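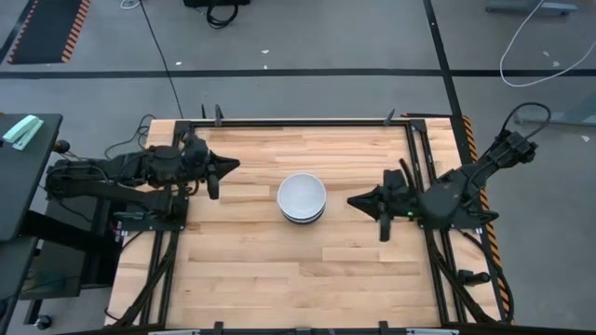 Stacked bowls on a butcher-block tabletop

Gurndale is a planned residential community on the eastern side of Nollstead, made up of 585 homes set around a long, narrow lake. It is best known for its front-porch streets, its busy clubhouse and a walking path that passes within a few minutes of every door. Residents of all ages live there, though it was first planned for retirees, and that early idea still shows in the generous number of benches!

History

The land was a pecan orchard before the developer Seidu Mahama bought it and hired the architect Etornam Amissah to draw up a plan. Amissah kept the old orchard lanes as the main streets, so several of them bend where a modern street would run straight. Many of the original pecan trees were kept as well, and the nuts are free for anyone to gather once they have dropped.

Building went ahead in two stages. The first, called Annan, took in the north shore of the lake and had 200 homes, nearly all of them single-story. The second, Bunine, added the remaining 385 on the south and west sides, along with the clubhouse and the pool. The age rule was lifted while Bunine was still being built, and young families began moving in almost at once. Its later houses have an upstairs and a bigger yard, and the playground on Orchard Loop dates from the same period.

Homes

There are 11 floor plans, each named for a tree. The smallest, the Dogwood, has two bedrooms and a carport. The largest, the Sycamore, has four bedrooms, a two-car garage and a wonderful screened porch running the full width of the back. Porches are the great pleasure of Gurndale. Every plan has one at the front, deep enough for a table and chairs, and on a warm evening a walk down Lantern Street can take a very long time (everyone is outside and everyone wants to talk).

Kitchens in Annan were built closed off from the living room. A good many owners have since taken the wall out, and the association keeps a set of approved drawings at the clubhouse for anyone planning the same change. Exterior paint must come from a list of colors, which was widened after a lively debate to include two shades of yellow and a deep barn red.

Clubhouse and grounds

The clubhouse stands at the south end of the lake and is open from early morning until 10 p.m. It has a library, a card room, a hall with a proper sprung dance floor, and a large shared kitchen where the Tuesday supper is cooked. The library holds 3,000 books, most of them given by residents, and is especially strong in mysteries and cookbooks. The librarian, Deisy Cabrera, also set up the seed exchange, a cabinet of small drawers by the front window.

Outdoors there is a heated pool, four tennis courts and a community garden on the site of the old packing shed. Garden plots are handed out in April, and there is usually a waiting list for those nearest the water tap. Motorboats are banned on the lake, but canoes and rowboats are welcome, and the dock at Annan is a fine spot for watching herons.

Governance

Gurndale is run by a homeowners association with a five-member elected board. Ama Boateng was the first resident to lead it, taking over when the developer handed control to the owners. Monthly dues cover the pool, clubhouse, street lights and lake care. Owners in Annan pay a little more, as their dues include front lawn mowing.

Getting there

The main gate is on Nollstead Road, with a second entrance for residents behind the tennis courts. A town bus stops outside the main gate on weekdays. The lake path connects to the Nollstead greenway through a wooden footbridge designed by Adwoa Odoi, and cyclists can ride from there to the downtown farmers market without crossing a major road.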